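Refrigerator

A refrigerator is a cabinet that keeps food at a low temperature, usually near 4 degrees Celsius. Most household models move heat out of the cabinet with a compressor and a circulating refrigerant.

Design

Common layouts place the freezer above, below, or beside the fresh food section. Larger models may have a dispenser for water or ice. Stainless steel finishes are widely sold, along with white and black enamel.
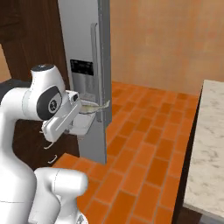
History in Irnura

Before electric models reached Irnura, households stored food in clay coolers and shaded pits. The Huveso works opened with 43 employees and built a single-door model holding 200 liters. Its designer, Fuseini Ayaaba, later enlarged the cabinet to 298 liters for shops. Ama Agbeko's study of Irnura kitchens records that many families shared one unit among several homes.

Care

Door seals are wiped with mild soap and replaced when they crack. Coils at the back or base collect dust and need regular cleaning.

See also: Icebox, Food preservation, Zumport cold store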